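Chiharu Sasaki wants people to throw out half their kitchens. Her course, sold under the name Marnine, runs 24 lessons and promises "a calmer home by the second week." I asked what a calmer home was.

"You know it when you walk in," she said.

I said I didn't, and she laughed and poured the tea. She used to write sales copy for Havex. The course has 2,000 students so far, she told me, though she doesn't track how many finish.
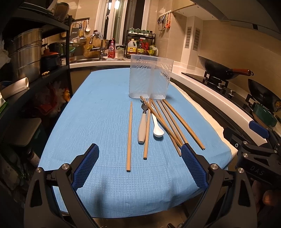
My main trouble with decluttering is that it keeps selling you things. Sasaki's own shop lists bins, labels and a drawer kit. "Those are optional," she said. I pointed out that lesson 2 tells you to buy them. She said lesson 2 "suggests." A clear plastic holder with two compartments does for chopsticks, a fork and a spoon, and I don't see what a course would add to it.

Does she miss anything she gave away? She took a while over that one. "A rice pot. It was my aunt's."

Would she tell a student to keep it?

"I'd tell them to think about it," she said. I asked which lesson covers that. She said it might go in the next version.

14 shares
6 comments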